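**Gonholm stacking bins, grey, set of 2. Notes after a spring of using them**

Quick one, kettle's on. Bought these in May to replace the cardboard boxes under the stairs, which had gone soft at the corners. Trurside had them at 18 quid for two plus delivery. Came on a Thursday, one bin inside the other and a lot of paper.

Good stuff first. They're stiff. Properly stiff, you can lift one full of tins by the rim and it doesn't bow. Straight sides nearly all the way down so you don't lose half the floor to a silly taper. Wipe clean. I had a bag of compost leak in one and it came up fine with a cloth and washing up liquid.

No lid. Lids are seperate, and the shop page hides that right at the bottom under the delivery bit. I'd have liked to know. The Givach ones I had at the old flat came with a lid each and cost less, but the handles went on both of them inside a year, so.

Stacking: fine empty. Full, only if you load the bottom one level with the top, otherwise the upper one rocks. Tried three high once with the Christmas things. Wouldn't again.

Sizes. The label says 25 litres and I beleive it, took a full bag of potting mix with a bit of room left. Won't go in a standard kitchen cupboard, door hits the rim. Under the stairs ok. Under the bed no, too tall, get the Kuo flat ones for that (thin plastic, squeaky, but they slide).

Uses so far:

- tins and jars, best use by miles
- shoes, ok, you end up digging
- recycling, good, rinse it weekly
- toys, the edges are a bit hard for little ones leaning in

Smell when new. Plasticky for a week, gone after a couple of nights in the yard. Scratches show up pale on the grey, on the bottom mostly. Don't care, might bother you.

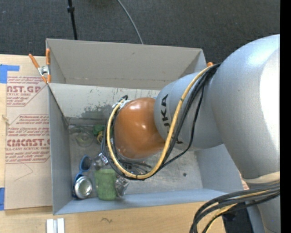
Had the same pair two years and would only add that the rim collects dust like mad if you leave them empty, wrote Trurside customer 211 under the listing. Also said to store them upside down, and that the lids are worth the extra if yours live in a garage.

Fair enough on the dust, mine's the same. Not sold on the lids, I looked at one in the shop and it just sits on top, no clip.

Would I buy again, yes, at 18. Not at full price. Four stars, lose one for the lid business. Will update if a handle goes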